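Virilia - Quiénes somos

Centro de recuperación y clasificación de artículos domésticos

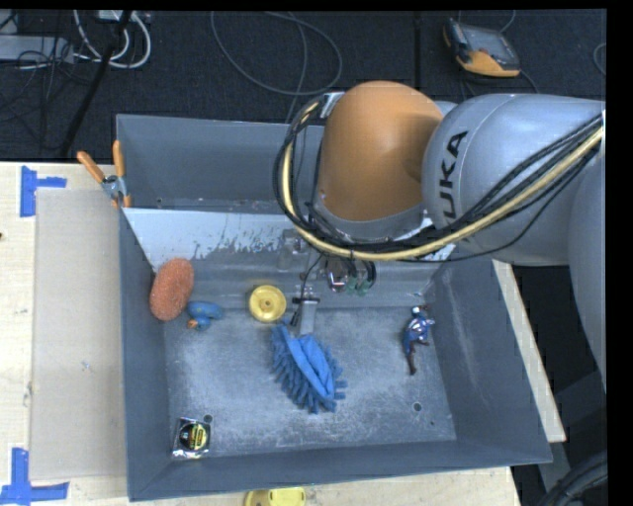

Tiempo de lectura: 2 minutos

Virilia es una entidad dedicada a la recepción, clasificación y entrega de artículos de limpieza, juguetes y pequeños enseres del hogar. Nuestra sede ocupa una nave de 1.216 metros cuadrados en el polígono Berrada.

Los artículos llegan mezclados. En una misma caja gris pueden coincidir una manopla azul de microfibra y un juguete pequeño, y cada pieza recibe un destino distinto. Los textiles de limpieza pasan a la sección Skolik, donde se lavan y se emparejan por tamaño. Los juguetes se revisan en la sección Wernmont - piezas sueltas, bordes, pintura - antes de su embalaje.

Trabajamos con 70 entidades colaboradoras, entre escuelas infantiles, residencias y comedores sociales, y preparamos 3.000 lotes al año. Cada lote se entrega con una relación de su contenido.

La recepción de donaciones tiene lugar los miércoles por la mañana. Rogamos que los envíos de gran volumen se anuncien con antelación.

Contacto | Aviso legal | © Virilia. Todos los derechos reservados | Volver arriba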